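Viltwood Cork Underlay, rolls and sheets

Shares 30 | Comments 4

Viltwood is a natural cork underlay for use beneath floating floors. It goes between the subfloor and the finished boards, takes up small unevenness and cuts down the sound of footsteps in the room below. It is made from ground cork pressed with a binder and cut to thickness, with no foil or film on either face. We stock it in rolls for whole rooms and in flat sheets for small areas, stair landings and repairs.

The 2 mm grade is the one most people want under click-together laminate. The thicker grade is meant for engineered wood, where the boards are stiffer and there is a little more room under the skirting. Check the flooring maker's instructions before you order, as some set a limit on the thickness of underlay and will not honour a guarantee if you go over it.

Cork is not a damp-proof layer. On concrete or screed you need a separate polythene membrane underneath, lapped at the joins, taped and turned up at the walls. On floorboards or chipboard no membrane is needed in a dry room. Viltwood can be used over most water-fed underfloor heating, but thicker underlay slows the heat coming through, so choose the thin grade and keep to the temperature given by the flooring maker.

Leave the rolls in the room for a full day before laying, out of their wrapping and with the heating at its normal setting. Cork that has come straight from a cold van can shrink or creep slightly once it is down, and gaps open at the joins.

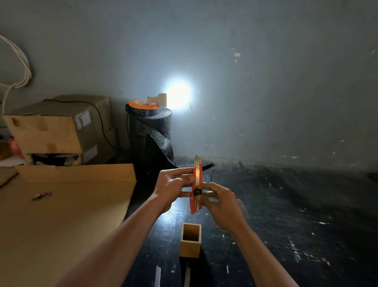

Cutting cork underlay is simple work but it does blunt a blade. The granules drag, and a tired edge tears the sheet and leaves crumbs all along the line. An ordinary snap-off knife is the right tool, the kind with a segmented blade and a round slider knob on the side of an orange handle, and it should be fitted with a fresh length before you start. Score once against a straight edge, then cut through on the second pass. Keep the free hand behind the blade. Snap off a segment as soon as the cork starts to crumble, and put the used piece in a closed tin.

Lay the rolls at right angles to the direction of the floorboards or laminate, with the edges butted and never overlapped. Stagger the end joins from one row to the next. Leave a small gap at the walls so that the cork does not push up against the skirting. Tape the joins with paper tape if the underlay is likely to shift while you are working on it; on a small room this is often skipped.

Pipes and door frames are best dealt with using a paper template. Cut the paper first, try it in place, then transfer the outline to the cork. A radiator pipe needs a round hole and a straight slit running back to the nearest edge. The slit closes up by itself and does not need glue.

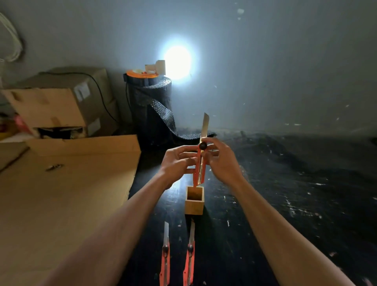

Sheets are easier than rolls for this sort of fitting — they lie flat from the start and can be turned round on a bench. They cost a little more per square metre. If you are doing one large room with a few awkward corners, a pack of sheets alongside the rolls saves a lot of kneeling. Offcuts are worth keeping for packing under door thresholds and for the feet of heavy furniture.

For the tape, membrane and edge strip we supply Premar, and for adhesive, where a glued floor is wanted, De Graaf. Both are listed under accessories and can be added to the same delivery. The De Graaf adhesive must be stored above freezing. We do not send it by post in very cold weather, and orders placed then are held back until it can travel safely.

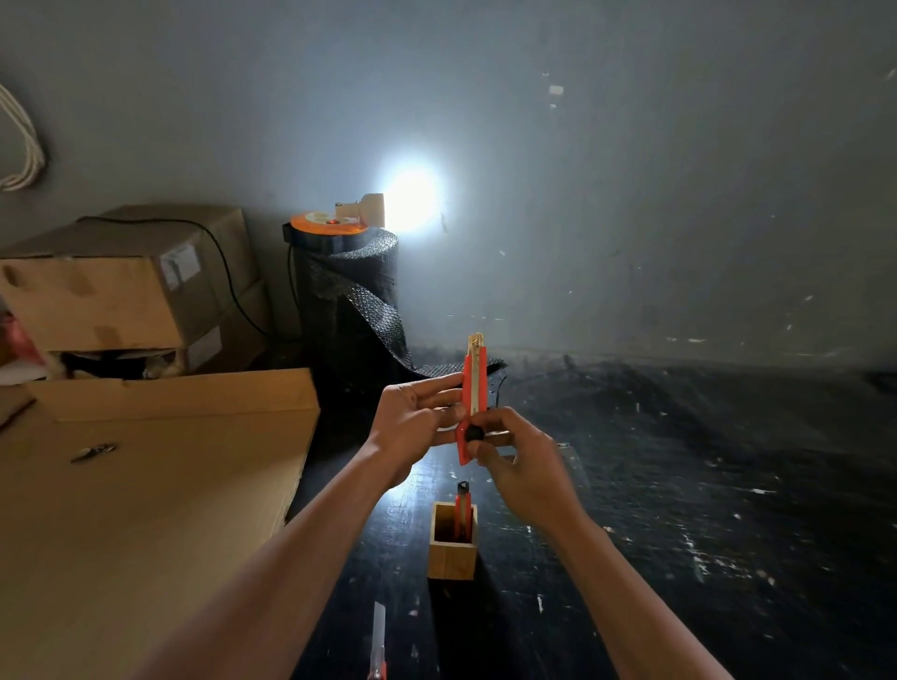

Snap-off knife with the blade extended.

Stock and delivery

Rolls in both grades are held at our Caltska warehouse. Sheets in the thicker grade are out of stock and are expected again in April. Small orders go by parcel carrier and full pallets by kerbside delivery, so please have someone there to help carry them in. Unopened rolls can be returned within 30 days. Cut lengths cannot be returned unless they are faulty.

Store spare rolls standing upright in a dry place, away from direct sun. Cork fades in strong light, though this makes no difference under a floor.

Page updated Sun 5 October

3,711 views | Share this product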